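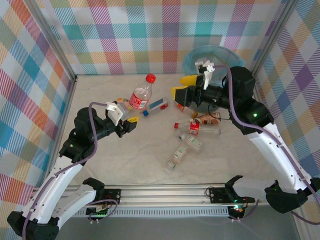 Two robotic arms at work among bottles and vials at Ternora's bench in Skendatura. Photo: Ternora

Ternora Opens Its Robot Budget Workbook to Small Recycling Shops

SKENDATURA, 3 January 2021 — Ternora, which helps small recycling and bottle-return shops plan their equipment, is releasing the full workbook it used to budget for its own two-arm sorting bench. The workbook is free to download, and it covers everything from the first quote to the spare parts shelf.

The release includes the blank planning sheets, the filled-in sheets from the Skendatura bench, and a short guide to reading a supplier's quote line by line. It grew out of Veltetti, Ternora's program for shops that have never bought a robot and would like to know what they are getting into before they sign anything.

"We've been itching to get this out the door," said Skarphéðinn Blöndal, who leads equipment planning at Ternora. "People call us up and ask what an arm costs, and I love that call, because ten minutes later we're talking about tables and cable ties and who's going to be in on the morning something needs tightening. That's where the plan gets good!"

The Skendatura bench pairs two small tabletop arms, fixed to an aluminum rail, over a work surface stocked with the sort of thing a return counter sees all day: drink bottles, little vials, caps, packets. Ternora uses it to work out what a shop would need to buy for a job before the shop buys it.

The filled-in sheets list 897 hours of staff time on the project, from early planning through setup. That figure has its own page in the workbook, split by task, and Ternora suggests that buyers read it before they look at any hardware prices. Cable routing and remounting take up more lines than any other job on the page.

Spare parts come next. Ternora set aside $1,492 for spares and wear items and kept it apart from the purchase budget, so that a broken finger or a tired joint would not have to compete with the rent. The sheet lists gripper fingers, servo joints, cables, mounting brackets and small boards, with a blank column for the supplier's delivery time.

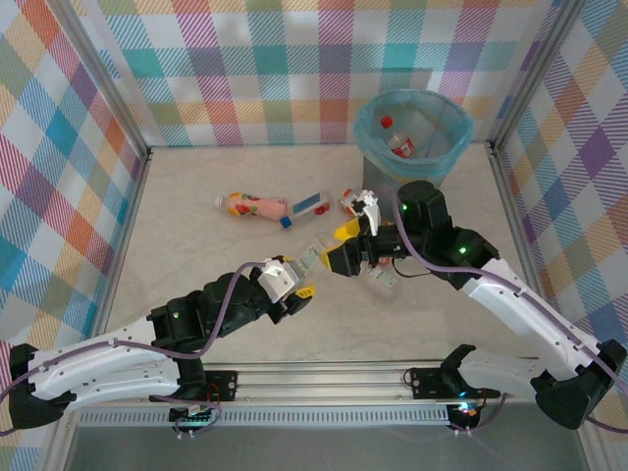 Grippers get a chapter to themselves. A stiff bottle and a limp plastic packet ask for very different things from a pair of fingers, and the guide urges buyers to send suppliers a box of their own real items along with the request for a quote. Crushed, sticky and odd-shaped pieces should go in the box too. Hashemi, the parts supplier that worked with Ternora on the gripper pages, has agreed to go over sample boxes from shops in the Veltetti program at no charge.

The workbook also asks whether a shop needs a second arm at all. Two arms can pass an item between them or steady it from both sides, and they bring a second set of joints, a second set of spares and more time spent keeping them out of each other's way. Buyers fill in both versions of the budget side by side.

"I've had people fill in the sheets and come back happy with one arm, and I've had people come back with a lovely case for two," Blöndal said. "One shop decided to fix its lighting and wait a year. Great! They know what they're waiting for now, and they've got a number written down."

Other sections cover floor space, power, lighting, safety review, training, insurance questions and what to do with a bench once the job it was bought for goes away. There is a page for writing down the tasks that staff want to keep doing by hand — Ternora recommends that the people on the sorting line fill that one in themselves, and that they get it before the quotes arrive.

Ternora will print 400 copies for shops that prefer paper, with wide margins for notes. Printed copies are free to shops in the Veltetti program and will be mailed in the order that requests come in. Three online planning sessions will go with the release, each one built around a budget brought in by a participating shop, with names and supplier details removed.

A revised edition is planned for August. Ternora would like to hear from shops that try the sheets in the meantime, above all about costs that turned up late and didn't have a line to go on.

About Ternora
Ternora is based in Skendatura and works with small recycling and bottle-return shops on equipment planning. It does not sell robots and takes no commission from suppliers.

Press contact
Skarphéðinn Blöndal, Equipment Planning, Ternora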